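**Lelis stamping cell: read this before you ask for a quote**
Equipment notes by Jonalyn Dagdag, Jarside

The Lelis is a two-finger arm sold for light desk work, and stamping is the job most buyers mention first. The base price is $3,117. I'd treat that as the price of a box on your loading dock. Fingers are extra. So is the wrist camera, and so is the first day of setup if you want somebody from Kekis to come out and do it.

The curved black fingers are the set most offices get quoted. They close tip to tip, and the brochure says they suit "any handheld item." Ask for that in writing with your own item named. 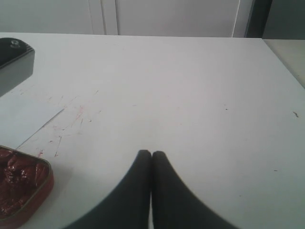 *Curved fingers, closed, with a red tin at lower left.*

### What to budget for

| Item | Our advice |
|---|---|
| Spare finger sets | 3 |
| Warranty | 13 months, arm only |
| Lead time | 6 weeks, more in April |
| Table covering | Not included |

Red paste gets on things. The sales sheet has no line for cleaning, so add one, and decide who does it before the arm arrives. Loose paper is the other cost that gets skipped. A sheet that lies at an angle or curls at one edge is normal in an office, and every demo I've sat through used fresh, flat stock. Bring your own forms and your own stamp. 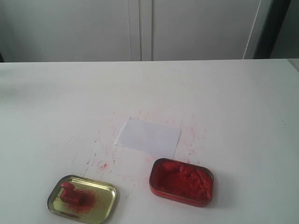

**Can we lease it for a trial first?**
Leasing goes through Boonyarit, with a three-month minimum, and the deposit comes back only if the fingers are returned unmarked.

### Claims we'd push on

- "Works out of the box." Ask how long the last customer took to get a straight impression.
- "Handles any stamp." A short handle leaves little to hold. Measure yours.
- "Pays for itself." Work it out with your own page count. If you stamp a few forms a day, buy a better ink pad.

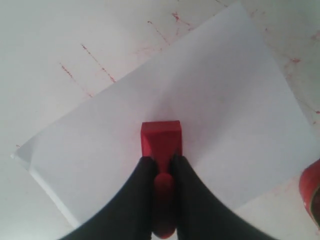 *Fingers closed on the stem of a red piece, over a white sheet.*

Quotes from Kekis hold for 13 days. Get finger sets and setup listed on separate lines, or you won't be able to compare it with anything else.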